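Reheating

By Flernier Desk
1/21/19

Reheating is the warming of food that has already been cooked and then cooled. It is one of the most common jobs done in home kitchens and one of the least studied, and much of the advice given on the subject rests on habit.

Claims about bread

Bread goes stale mainly through changes in its starch, which firms up as the loaf cools and ages. Drying plays a part, but a smaller one than most cooks suppose, and a sealed loaf will still turn firm. Heat reverses some of this. The reversal is short, and a warmed roll is often tougher an hour later than it was before.

Many household guides say that a cup of water placed beside the bread keeps it soft. The Villalba kitchen handbook repeats the claim in 2 separate chapters and cites no test in either one. Supporters point to a mail survey run from Dunham, which drew 2,204 replies, 77 percent of them in favor of the cup. The survey asked people what they believed. It did not ask them to compare two rolls, and its results have been quoted ever since as if it had.

The Skavgate method

The so-called Skavgate method calls for wrapping bread in a damp cloth, warming it briefly, and leaving it to stand. It is said to be an old farm practice from the Skavgate district. No record of it has been found from before the arrival of electric kitchens there, and the earliest printed version is a December advertising leaflet for dish towels. The cloth may well help – steam held close to a crust will soften it – but the age of the custom is doubtful.

Uneven heating

Microwave ovens heat food in patches. Turntables were added to move the food through these patches, and they help with wide, flat dishes. The gain is less clear for a small item near the middle, which travels only a short way as the plate turns. Makers' booklets tend to skip this point and suggest a standing time instead.

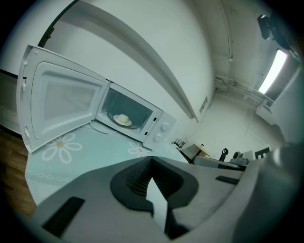

Standing time lets heat spread from the warmer parts of the food to the cooler ones. The times printed in recipes vary widely for the same dish, and few writers say how they arrived at them.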